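About Zullon

We make machines do the fiddly jobs, and we stop them when they do them badly.
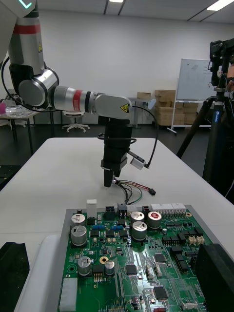

Zullon began in Clurnport with 2 people, one second-hand arm and a lease on a unit that had previously sold garden ponds. We build and program robot cells for small electronics firms, the sort that make 530 of something and then change the design. Most of our customers come to us with a wiring problem. Metal boxes and circuit boards hold still for a robot, more or less, but wires flop, and a red, black and green harness with a small black plug on the end has opinions about where it would like to go. Getting that plug to the right place on a crowded board, past the capacitors, is most of what we are paid for.

What went wrong

Other firms have a page of awards. We have Mushi.

Mushi was our first proper cell, built for a customer who made control boards for commercial ovens. It picked up a harness, found the connector, pushed, gave a small tug to check the fit and moved on. In the trial it ran beautifully. We bought a cake.

In September of its first year Mushi started passing plugs that were not plugged in. A worn finger pad let the wire slip a little during the tug, the force reading looked perfectly healthy, and the software took that as good news. It went on taking it as good news for 912 boards. Almost 26 of those went out of our customer's door before someone on their test bench wondered why an oven had no fan.

Then there was the second fault, which we found while looking for the first. When a harness snagged, the arm was meant to stop and let go. It stopped. It did not let go, because the release had been written to wait for a signal that only came if the arm was still moving. Niilo Lappalainen, who founded the company and had written that particular line himself, reached in to free the wire with the cell paused. The arm resumed. He got a bruised thumb and a long quiet afternoon with the risk assessment.

The thumb recovered. We paid for every board to be checked again, drove to the customer to say sorry in person, and were given a tour of the ovens. They are still a customer, and they still bring it up.

How we work now

Every cell we build has a second check that does not trust the first one. Finger pads have a service life, written on a card, and the cell will not start once they are past it. A paused cell needs a person to shut the guard and press reset from outside before anything moves. If you lean in while it is paused, it stays paused, however impatient the schedule may be.

We also keep a fault log called Jotoleo, after the noise the old printer made when it tried to print it. Everybody writes in it, including new starters and Niilo, whose entries are the longest. Customers can read the part that concerns their own cell whenever they like. Some find this alarming at first — they had been hoping for a supplier with no faults, and we can only offer them one with an index.

Working with us

If you have a job that involves wires, small connectors or parts that will not stay put, send us a sample and a rough idea of how many you make. We will try it on the bench and tell you what happened, including the attempts that ended up on the floor. If a person with good eyesight and a comfortable chair would do it better, we will tell you that too, and charge you only for the postage.

Visitors are welcome in Clurnport by arrangement. Parking is behind the unit, next to the one pond that never sold.

Page last updated 23/05/2019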